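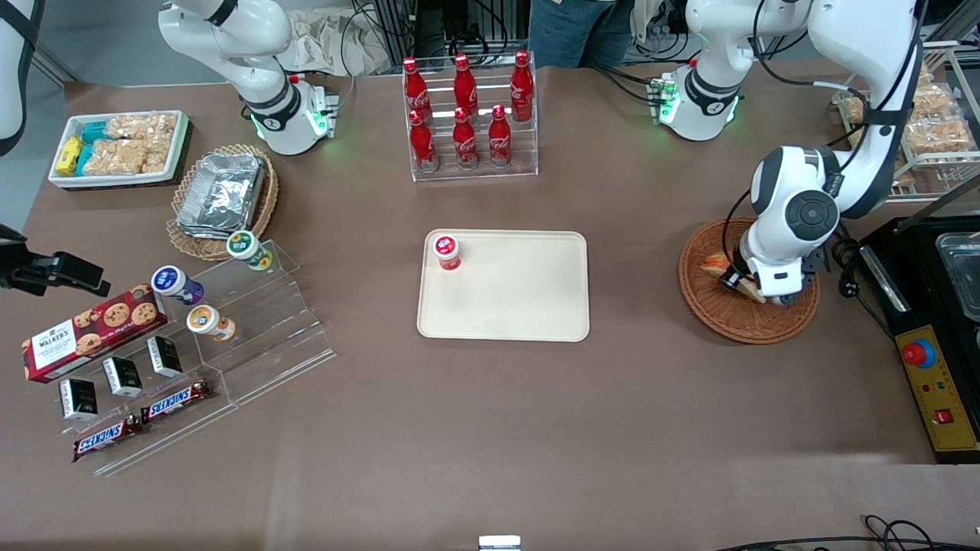

Home Projects Reports Equipment booking Safety Contact

Fixed order or free order? Recording demonstrations for a two-armed serving task

Project report, Stedska robotics lab
Author: Jääskeläinen

Summary

This project looked at how the order of steps in recorded demonstrations affects a policy trained to put food and drink on a serving tray. The robot has two arms with a gripper on each. One set of demonstrations always placed the items in the same order. The other set let the operator choose the order. We trained the same model on each set and compared them on table layouts that neither had been trained on. The fixed-order policy was smoother when nothing went wrong. The free-order policy finished more of the layouts and coped better when an item was dropped or missing. It also had a fault of its own, a kind of dithering at the start of the task, which we reduced but did not remove.

1. Background

The lab's earlier serving work used one arm and a short list of items in known places. It was a good first exercise, but the task could be solved by replaying a path with small corrections. The supervisor's comments on last year's report asked for something with more items and more than one sensible way to do it.

Loading a tray fits that description. If a customer wants a drink, a sandwich and a packet of something, it makes no difference which goes on the tray first. A person will usually take whatever is nearest. A policy trained by imitation has no idea that the order is unimportant unless the recordings show it.

There is a practical side too. When operators are told to follow a fixed order, recording is quick and the data is tidy. When they are left to choose, they pause to think, and different operators have different habits. Before spending another term on recording we wanted to know which kind of data was worth having.

2. The task

The robot starts with both arms raised over the table and the serving tray in the middle. Around the tray are racks, baskets and a stepped stand, holding drinks, wrapped snacks and bread items. An order is given as a short list of items. The robot has to bring each one to the tray and put it down so that it stays there. The arms then return to the start position.

We used five item types for the orders: a bottle, a bagged snack, a chocolate bar, a small upright tub and a bread item. The other things on the table were there as clutter and were never asked for.

Items on the left are meant for the left side of the robot's reach and items on the right for the other, but because the arms face the table from the far side, "left" and "right" caused confusion in our notes during June. From then on we used the robot's own left and right everywhere, including in the file names. Any log written before that change should be read with care.

An item counted as placed if it was on the tray and not touching the table when the arms had gone back. A bottle on its side still counted. We argued about this, and for a real counter it would be too generous, but we wanted the score to reflect the order of steps and not the quality of each placement.

3. Recording

Demonstrations were recorded by teleoperation. The operator moved a pair of small leader arms and the robot copied them. Joint positions, gripper openings and camera images were saved together. We used the lab's Trundmont logging tool, which we had to patch so that it no longer dropped images when the disk was busy.

After removing bad recordings we had 646 demonstrations, split evenly between the two sets. Bad recordings were those where:

- an item fell off the table
- a gripper had to be freed by hand
- the emergency stop was used
- the operator placed something that was not on the list

We kept recordings in which an item was dropped and then picked up again. At first these were being thrown out. We changed our minds after the first training run, where the policy had never seen a recovery and simply carried on to the tray with an empty gripper.

In the fixed-order set the bottle was always first, then the tub, the bar, the bag and last the bread. Items not on the list were skipped. In the free-order set the operator was told only to finish the order in a comfortable way. Most people still began with the bottle. To get more variety we later gave the operators a starting item picked at random and left the rest to them.

Soft items took the most practice. The bread squashes if the gripper closes fully, and then it springs back and slips when lifted out of the basket. Operators learned to stop closing early and to lift slowly until the item was clear of the rim. Bags had the opposite problem: a light grip took hold of air and film, and the bag slid out.

4. Training

Both policies used the same network, which predicts a short run of future arm positions from the current images and joint readings. The order list was given as a row of on/off values, one for each item type, and these values did not change as items were placed. The policy had to look at the tray to know what was left. We thought this was the fairer test, as a running checklist would have done part of the job for it.

Training settings were copied from the lab's existing serving project, Panau, and not tuned for either set. It is possible that the free-order data would have gained from longer training. We did not have the machine time to find out.

5. Testing

We prepared six test layouts. In each one the racks and baskets stood in places that did not appear in the recordings, and the clutter was rearranged. Every layout was run with the full order, all item types on the list. A layout was marked as finished only if every item was placed without help.

The fixed-order policy finished four of the six layouts. The free-order policy finished five.

That difference is small and we would not rest much on it alone. The way the runs failed was more useful.

Both of the fixed-order failures came from a single missed grasp. In one, the tub was knocked over on the stand and rolled out of reach of the planned grasp. The policy tried for it again and again until the run timed out, with the later items untouched. In the other, the bag slipped back into its rack and the policy went on to the bread as though the bag had been delivered. It never came back to it. This fits with what it was shown: in its data, once the gripper was over the bread basket, there was never anything left to do on the other side.

The free-order policy also missed grasps. Twice it left the missed item, fetched something else and came back to it afterwards. We had not trained this on purpose. Its one failed layout was a collision between the two grippers over the tray, when both arms arrived with an item together. The software stopped the arms and we ended the run there.

6. Dithering

At the start of a run, with every item still to be fetched, the free-order policy often began to reach for one thing, stopped, and moved towards another. In the worst case it swung between the bottle rack and the stand several times before settling. The fixed-order policy never did this.

Our explanation is that the data gives several good answers from the same starting view, and small changes in the image tip the policy from one to the next. Carrying out more of each predicted run before predicting again made the swinging much shorter. The cost was slower reactions near the basket, and the bread was dropped more often with this setting. We went back to the original setting for the tests reported above.

7. Limits

All testing was done on one table, in one room, with the same lights on. The test layouts are few. The same people recorded the data and ran the tests, so we knew which policy was running when we judged the placements. The free-order set was recorded second, by operators who had already practised on the fixed-order set, and some of its advantage may come from steadier hands.

8. Further work

The next step would be to record a mixed set of the same size, mostly fixed in order but with deliberate misses and recoveries. If that policy also returns to missed items, then recoveries matter more than order, and the quicker way of recording could be kept. The tray should be guarded so that only one arm can be over it at a time. Bottles should have to stand upright to count.

The recordings are on the lab's shared drive under the project name. The patched logging tool is in the same folder with a short note on how to install it.

Last updated 16th August

Stedska robotics lab | Contact the lab office | Copyright Stedska student projects | Back to top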